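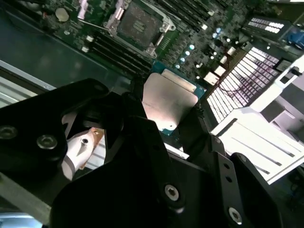

# Clammont 2, and why I'm keeping my money in my pocket

Oct 28, 2022

So there's going to be a second Clammont. Gukard Pictures put out the teaser last night, 58 seconds of fog, a piano and a door closing, and by breakfast my feed had decided it was the film of the year. It opens in January. I've watched the thing three times and I still couldn't tell you what it's about.

I liked the first one well enough. It had Patrício, the ferryman, and he had maybe ten lines and stole the whole picture. He also drowned. We saw him drown, at length, with a choir. Now there's a hand on a railing in the teaser wearing what might be his ring, and I'm supposed to be thrilled.

The studio says 200 people worked on the water effects. Good for them. The first film's trouble was a middle hour where everyone stood in kitchens explaining the will, and I doubt any amount of water fixes that.

Then there's the running order of the soundtrack, which leaked, and which has a track called "Celelent". Fans have been treating that as a colour-coded clue to the ending. My guess is it's a typo.
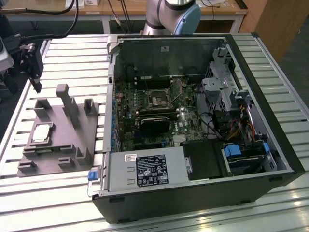

Carolina Pinheiro wrote in to tell me I'm being a grump, that the kitchen hour was her favourite part, and that the ring is obviously on the brother's hand because he pocketed it at the funeral. She may be right about the brother. I went back and checked, and he does put something in his coat. She's also 68 and has seen the first one more times than I have, so I'll give her that point.

I'm still waiting for the reviews before I book a seat.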